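Section 3. Garment Handling Demonstration for Visitors

3.1 Before the Group Arrives

This section applies to staff who present the Trullik hand-held grippers during an open day or a scheduled visit. Each demonstration requires two grippers and one garment. The lead presenter is responsible for the station until the group has moved on.

1. Spread the sheet over the bed and smooth it by hand.
2. Lay the garment on the sheet and open out the sleeves.
3. Open and close the jaws of each gripper to confirm that they move freely.

CAUTION: Keep fingers clear of the joints while the jaws are moving.

3.2 Gripping the Fabric

Take hold of the garment at two separate points, with one gripper at each. Close the jaws on a narrow strip of fabric. Visitors should be able to see both sets of jaws before the presenter begins to explain the fold. 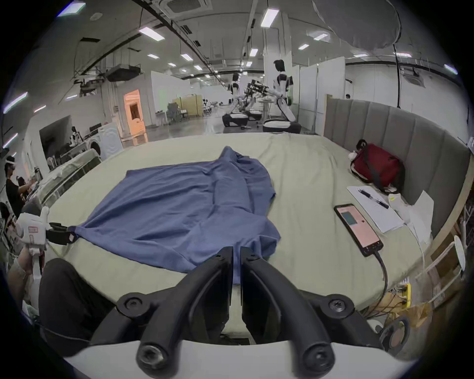

3.3 Presenting the Fold

1. State which part of the garment will be folded first.
2. Lift both points together and bring the fabric across slowly.
3. Release the fabric, then move the grippers away from the bed.
4. Invite questions before repeating the fold.

NOTE: Visitors may try the grippers once the presenter has completed the first fold. A staff member must remain beside the bed during each attempt.

CAUTION: Visitors must not approach the wheeled robots without an escort. Refer all questions about the robots to Precious Tagle.

3.4 Closing the Station

Return both grippers to the storage case and record any loose screws in the station log. Report damage to Benedikt Oltmanns before the next group is admitted.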